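Frequently Asked Questions About the Robot Bench

I get a lot of the same emails about the arm build, so I've put my answers in one place. I add to this when I get around to it, and the order is pretty much the order people asked. If you wrote to me and you see your own question down there, hi, and thank you!

So what is this thing?

It's a secondhand collaborative arm with a three-finger gripper on the end, set up in our shared workshop so it can pick up plastic boxes and put them down somewhere else. I named the project Testier because that was my mood for most of the first winter. The software that runs it is Dusden, which I wrote myself in the evenings and which is held together by comments like "don't touch this."

Where is it?

Radonjić. It's a shared shop, mostly woodworkers and electronics people, and I pay for my corner by the month. We don't have open hours for visitors, sorry. If you live close by and want to join, write to the shop and not to me, I have no pull there.

Could I do this at home?

Yes, if you have the floor for it. I started in my garage with a much smaller hobby arm and learned most of what I know from that one (mainly how to break servos). The big arm would have fit in there too, but I would have had to move the car out forever, and I live in a place where you scrape your windshield in January. Also the garage floor slopes toward the drain, and I got tired of shimming everything.

How did you afford a real arm?

I bought it used from a small packaging company that was closing down a line, and I saved for it for 2 years. I'm not going to post the price because every time I do, somebody writes to tell me what they would have paid. Look at auctions, look at schools clearing out labs, and ask whether the controller and the teach pendant come with it. I almost bought a beautiful arm with no controller. Don't do that.

Why a three-finger gripper? Isn't a two-finger one simpler?

It is simpler, and if all you have is boxes with straight sides you should probably get the two-finger kind. I wanted the three-finger one for the days when I'm messing with jars and odd shapes, and I found one used that I could live with. It's heavy, though. You have to put its weight into the arm's payload settings, plus the weight of everything between the wrist and the gripper, and then whatever you're lifting. I forgot the adapter parts the first time and the arm kept stopping itself with a protective fault, and I spent an entire weekend blaming the cables.

What are the boxes for?

They're plain plastic project boxes for sensor gear that I put together for garden people, sold under the name Stovano. Small batches, 20 at a time. The plan has always been that the arm moves boxes between the drilling spot and the place where I fit the cable glands, so I can sit and do the fiddly parts. It's slower than me. I know it's slower than me! Please stop emailing me about that one.

Why do you hold them by the rim?

The rim is the stiffest part of an open box. If you squeeze one across the middle of the sides, the walls bow in and then you're carrying a taco. With the rim I can have fingers on the inside and the outside of one wall and use very little force. The downside is that the box hangs off to one side of the gripper, so it wants to tilt, and if you swing it fast it will wag at the end of the move. I slow everything down for the last bit before the table and that mostly takes care of it.

How much force do you use?

Less than you think. I start at the lowest setting, try to wiggle the box loose with my hand while the program is stopped, and go up one notch if I can pull it out. Write the setting down for each kind of box. I have mine in a notebook because I kept losing the text file.

What did you build the stand out of?

Aluminum extrusion, all of it. It costs more than lumber and I went back and forth on that for ages, but I can loosen a few bolts and move a post when I change my mind, and I change my mind constantly. My first stand was two-by-fours and plywood. It was fine standing still. The minute the arm reversed direction the whole thing shivered, and whatever was in the gripper shivered along with it. If you do build in wood, go heavier than feels sensible and bolt it to the floor or load the bottom with sandbags.

Do you need a special table?

Nope. You need one that doesn't move. Whatever you put down as a work surface, fasten it to the same frame the arm is on, so if somebody bumps it with a hip the arm and the table shift together and your saved positions are still good. Mine were not joined at first and I re-taught every point in the program 3 times in one month.

One more thing on tables: shiny finishes let plastic slide. It's nice when you want a box to settle flat after you let go, and it's annoying when you come in a hair too low and push the box across the top. Test with an empty one.

What about the cables?

Oh boy. Cables are most of this hobby. The gripper needs power and data, the arm has its own, and if you add a sensor that's another one, and every single one of them has to get from the wrist back down to the base without getting pinched or yanked. Leave more slack than looks tidy. Then move each joint by hand (or at creeping speed) all the way through the range you plan to use and watch the loops the whole time. I ripped a connector clean off in my first week because I had zip-tied everything nice and snug and then turned the wrist.

Use hook-and-loop straps until you're sure. Zip ties later, if ever.

Do I need a force sensor?

You can get a long way without one. I ran without one for a good while and just taught the heights very carefully. With a sensor at the wrist you can tell the arm to go down until it feels something and then stop, and that's lovely when your boxes or your table aren't perfectly level. It does add height under the wrist, so your whole tool gets longer and you need to measure the tool center again. Zero it before each pick, with the gripper hanging free and the cables hanging the way they'll hang during the move.
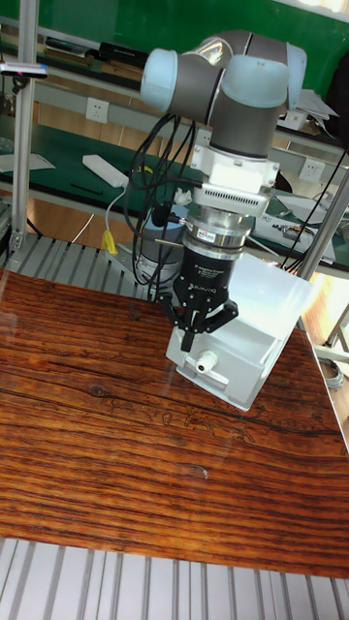
For setting up a new box I go through the same routine every time. I jog the gripper down by hand control with the fingers open, get the rim between them, close slowly, and lift only a tiny bit. Then I stop and look. If one corner drops, I let it back down and shift the grip along the rim, and try again. I don't save a point until I've lifted from it a few times and it has looked the same each time. It's dull work and I usually have a podcast on.

Watch out for anything that sticks out of the box, too. Cable glands, tabs, little feet. A fitting near the bottom can touch the table before the box does, and then the whole thing rocks over onto it when you let go. I put my release height low and open the fingers slowly so there's hardly any drop.

Is it safe to stand next to?

Collaborative arms are made to stop when they hit something, but what you put on the end of one can still hurt you. A gripper pinches. A box with a sharp drilled edge is a sharp edge moving through the air. I keep the speed low, I keep the stop button where I can hit it with my elbow, and I never put my fingers near the gripper with a program running. People in a shared shop will wander up and reach in, because it looks friendly. Tell them no before they do it. I also shut it down any time I walk away, even if I'm just getting coffee.

How long did the whole build take?

I had it moving in 35 days from when the arm came in the door. Moving and useful are different things, and useful took the rest of that year. Most of the time went into brackets, cables, and finding out which of my measurements were wrong.

Can I get the Dusden code?

Not yet. I want to, but right now it has my network settings and some pretty embarrassing variable names all through it. If you only need pick and place, the software that comes with most arms can do it, and you should try that first.

Will you build one for me?

I can't, sorry. I barely keep up with this one. I'm happy to look at a sketch of your stand if you send it, just give me a while to write back.

What's next?

A second spot for boxes, so I can load up one side while the arm works on the other. I've got the extrusion cut already and I'm waiting on corner brackets.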